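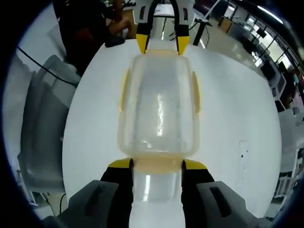

Reading time: 2 min

Birkis clip box, long

Every kitchen has a drawer of lids that fit something. What that something was, and which housemate took it to a potluck in October, is between the drawer and its conscience. The Birkis is our attempt to sell you a box you won't have to introduce to its own lid every morning.

It's a long, round-cornered container in clear frosted plastic, with a slight amber tint at the rim and a tab on each long side. Frosted means you can tell there is something in it. Whether it's rice or the other rice is left to you and a marker pen.

The shape suits spaghetti, celery, a sleeve of crackers, paintbrushes, or the one cucumber that defeats every square box in the fridge. It will not hold a baguette. We have had letters.

What you should know before buying

Length: 11 inches, measured on the outside by Sérgio Azevedo, who designed it and rounds down.
Dishwasher: top rack, up to 60 degrees Celsius. The bottom rack will give you a more personal shape.
Microwave: no.
Freezer: yes, with some room left at the top if you're freezing soup.
Stacking: it stacks on other Birkis boxes. On a Nendano box it stacks until you close the cupboard door.
Item number: 3963

The tint is in the plastic from day one. Please don't scrub it. One customer went at hers with baking soda for a whole evening and wrote to say it had made no difference, which we could have told her by lunch. Tomato sauce, on the other hand, will add a color of its own, and that one is yours to keep.

Sold singly or in a set of eight. The set comes in a plain brown carton with no window, no ribbon, and no recipe card. Kadir Yüksel in our Frade warehouse packs the orders and would like it known that he can fit two sets in one carton, so order two and make his afternoon.

Returns are fine if the box is clean. Please take the leftovers out first.

Cusix uses cookies to remember what's in your basket. Accept all / Manage settings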